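Skenari Counter Helper – kitchen arm for clearing, sorting and drawers

Sold by Verkance Home Equipment, Vallejo showroom
Page updated 2 June 2019

Hi, I'm Anitha Chettiar, and I write up most of the bigger equipment we carry. People come in and ask me the same thing every time: can a robot do my kitchen chores yet? My answer is some of them, slowly, and with you in the next room. If that sounds good to you, read on – and if you were hoping for something that cooks, wipes up and puts the kids to bed, save your money for now!

What you're buying

The Counter Helper is a jointed arm with a two-finger gripper. You show it a chore a few times by guiding it through the moves, give the chore a name, and after that you start it from the tablet. It ships with four chores already loaded: pick up cans, pick up bottles, collect bowls, and open and close a drawer. Everything else you teach it yourself, and I'd set aside a quiet afternoon for the first one.

I had it in my own kitchen for most of February (my husband was very patient) and I've used it at the shop ever since, so what follows is my opinion and you won't find it in the brochure.

The after-lunch mess

This is the chore I bought into the idea for. You know how a counter looks when everybody has eaten and wandered off. There's a paper bowl, a drink can on its side, a water bottle somebody didn't finish, and you want all of it gone and the spoons back in the drawer. Cans and bottles are the easy part, even a can lying down. Paper bowls are harder because the rim bends if the grip is set too tight, so turn the grip down to the lowest setting before you try one. Shiny dark countertops take extra practice too. Mine is pale and matte and the arm took to it right away, while the glossy one needed twice as many run-throughs before it stopped reaching for reflections.

Drawers are where I changed my mind. I figured they'd be hopeless, and with a bar handle they're fine, really quite good. Recessed pulls are another story. The fingers have to get in at the right angle, and if your cabinets have them I'd ask you to come in and try before you order.

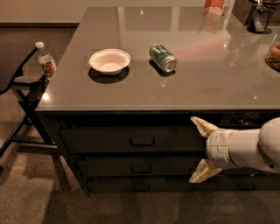 What it can't do yet

It can't tell a half-full bottle from an empty one, so don't let it tip anything into the recycling without you. It won't wipe. It won't fold a paper bag, though Omid Zamani in our service department has spent more hours on that than I'd like to put on an invoice. Glass jars it can lift, but I don't let it, and our warranty doesn't cover what gets dropped.

It's slow, too. I can clear a counter in the time it takes the arm to think over the second can. I use it while I'm answering email, and then the speed doesn't bother me a bit.

Sizes and fit

Reach, standard arm: 650 mm
Reach, long arm: 763 mm
Clear floor space for the rolling base: 685 mm
Floors: tile, wood, vinyl, low-pile carpet

Measure from where the base will stand to the far corner of your counter, and go for the long arm if you're close. Thick rugs have to be rolled back.

What's in the box

Arm and gripper, rolling base, tablet with stand, spare finger pads, power cord, printed guide. The Saralska soft finger set is sold separately and I do recommend it for paper and thin plastic.

Ordering and demos

Demos are free, and you're welcome to bring your own dishes. Call the showroom and ask for me or for Els Hermans, who handles delivery and setup. Setup includes one chore taught in your own kitchen, so have a think beforehand about which one you hate most.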